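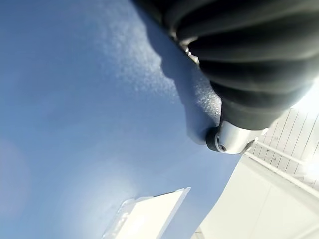

Hace nueve años que trabajo en español y todavía escribo los correos dos veces. La primera versión la escribo deprisa, con las palabras que tengo; la segunda la escribo para el lector. Defiendo en estas líneas una costumbre que muchos consideran antigua: que las empresas pequeñas guarden por escrito, y en una lengua sencilla, lo que saben hacer. La lengua importa mucho. Cuando aprendía los colores me enseñaron «azul», y con eso me bastó durante mucho tiempo; pero una superficie azul puede ser más clara en una parte y más oscura en otra, y tener una franja de puntos brillantes, como escarcha, y entonces la palabra se queda corta. Con los procedimientos de una oficina pasa lo mismo. Escribimos «enviar el pedido» y creemos que ya está dicho.

En Pavico, donde llevé la correspondencia con los proveedores, una compañera se jubiló en abril. Sabía de memoria a qué clientes había que llamar antes de facturar y cuáles se ofendían con la llamada. Nada de esto estaba escrito. Durante cinco semanas cometimos errores que ella no habría cometido, y la dirección los llamó «ajustes». Yo los llamaría olvido, y el olvido también cuesta dinero.

Se me dirá que para eso existen los programas. Los conozco. En Gajdoš usaban uno con más de 200 campos por cliente, y los empleados rellenaban los 17 obligatorios. Lo demás quedaba vacío, o con un punto, para que el sistema dejara continuar. Un formulario pregunta lo que su autor ya imaginó. Una hoja escrita por quien hace el trabajo cuenta también las excepciones.
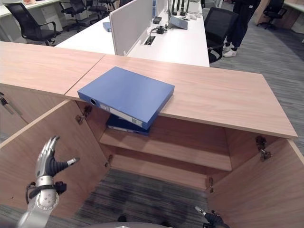

Zhenhua Tang me objetó, cuando le envié un borrador de este artículo, que el papel envejece peor que la memoria, porque una instrucción antigua la obedece cualquiera y a una persona mayor, por lo menos, se le puede preguntar. La objeción es justa y no tengo una respuesta completa. Pienso que cada hoja debería llevar el nombre de quien la escribió y el mes en que la revisó por última vez, y que una hoja sin nombre no debería obedecerse.

También hay una razón menos práctica. A los extranjeros nos explican el trabajo hablando rápido, de pie, y nos da vergüenza pedir que lo repitan. Un texto no se impacienta. Yo leí el manual de Pirkano con diccionario, por la noche, y a la mañana siguiente pude hacer preguntas buenas.

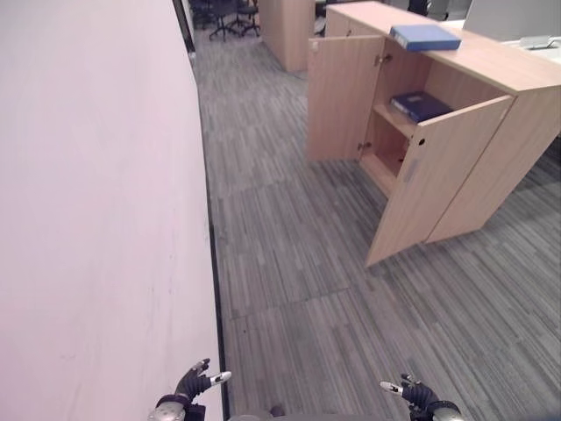 Armario de oficina con las puertas abiertas.

No pido grandes archivos. Pido una tarde al mes, pagada, para que cada empleado escriba una página sobre algo que solo él sabe hacer, y que otro la lea y marque lo que no entiende. Si es posible, que ese otro sea el último que llegó a la empresa.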